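Garra paralela de dois dedos

Uma garra paralela de dois dedos é a ferramenta que vai na ponta de um braço robótico e que agarra as coisas abrindo e fechando duas peças alongadas, os dedos. É o tipo mais comum que se encontra em bancadas de ensaio e é também aquele com que passei mais tempo (tempo demais, se perguntarem lá em casa!). Escrevo este verbete na primeira pessoa porque quase tudo o que sei sobre o assunto veio de montar, desmontar e voltar a montar.

Como funciona

Um motor empurra os dois dedos ao mesmo tempo, um contra o outro, e o controlador decide quando parar: pela posição, pela corrente do motor ou por uma mistura das duas. Com caixas e blocos a posição chega muito bem. Com tecido a conversa é outra, porque o pano cede, dobra-se, foge para o lado, e a corrente mal sobe quando os dedos encontram uma única camada de algodão. Foi por isso que na Pretden começámos a registar as duas leituras lado a lado, coisa que recomendo a qualquer pessoa que ande a comparar controladores.

Dedos

Há dedos largos, de ponta quadrada, e há dedos afilados. Os largos seguram melhor um volume grande, os afilados entram debaixo de uma dobra sem levantar a pilha inteira. Eu era do partido dos largos até experimentar os modelos da Rashti, que são compridos e finos, e mudei de ideias numa tarde. O defeito é que a ponta estreita marca mais o tecido e perdoa menos um erro de alguns milímetros na altura.

Câmara no pulso

Muitas montagens levam uma câmara pequena presa logo atrás da garra, num suporte impresso em 3D. A grande vantagem é ver o ponto de contacto de perto, mesmo quando o resto do braço tapa a vista de cima. O cabo, esse, é sempre uma chatice: tem de ter folga para o pulso rodar e não pode ficar pendurado à frente dos dedos. Eu ponho etiquetas em tudo, porque já troquei a esquerda pela direita mais vezes do que gostaria de admitir.

Ensaios com roupa dobrada

A roupa é a minha prova preferida para comparar garras. Uma peça com debrum, elástico ou bainha obriga os dedos a lidar com espessuras diferentes a poucos centímetros umas das outras, e uma superfície estofada por baixo complica tudo mais um bocadinho.

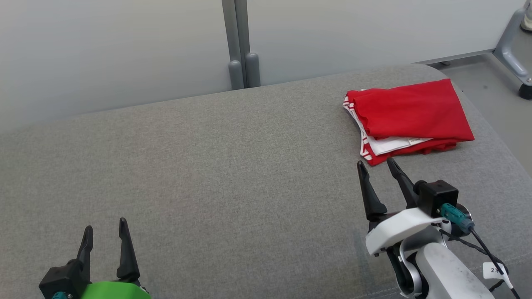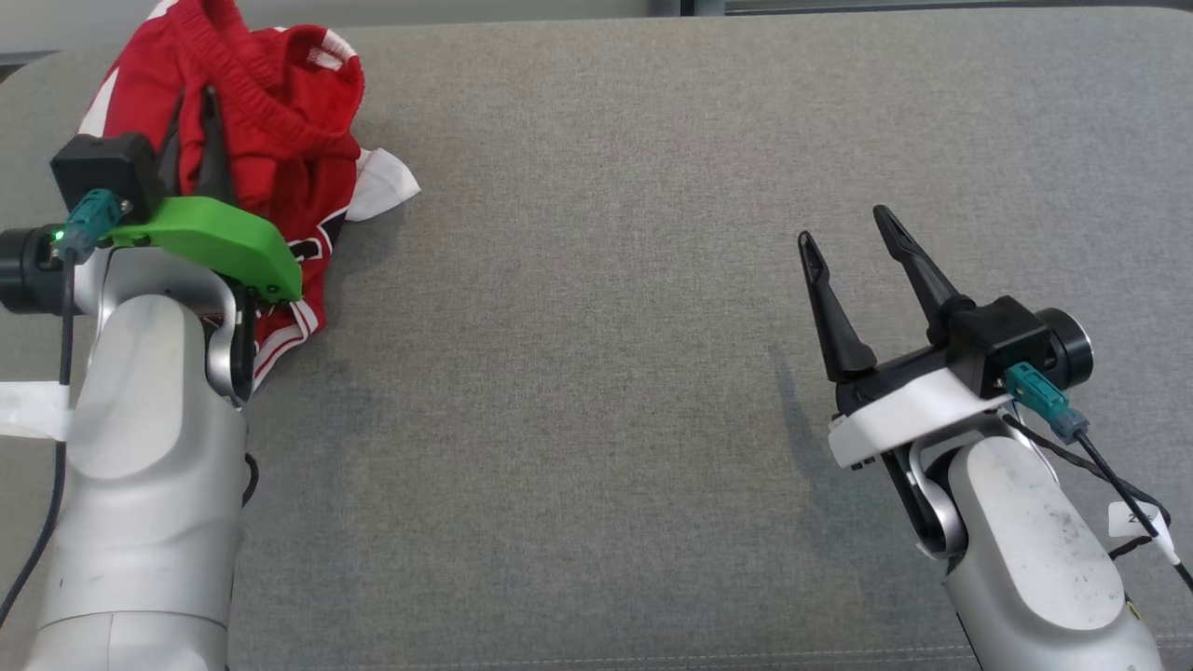
Dois braços, suporte branco no da direita e verde no da esquerda, com a mesma cor de tecido vermelho para agarrar.

Comparar resultados

O protocolo de Tovport, que sigo com algumas liberdades, pede 400 tentativas por garra, sempre com a mesma peça e o mesmo controlador. Na comparação que fechámos em agosto juntámos 1271 registos entre todas as configurações, e o que mais pesou foi a altura de aproximação, bem acima da força de fecho. Os dedos finos ganharam na primeira camada; nas pilhas grossas os largos continuam à frente. Falta repetir tudo com o controlador da Paditz, que tem um ciclo mais rápido e, pelo pouco que já mexi nele, um menu de configuração francamente irritante.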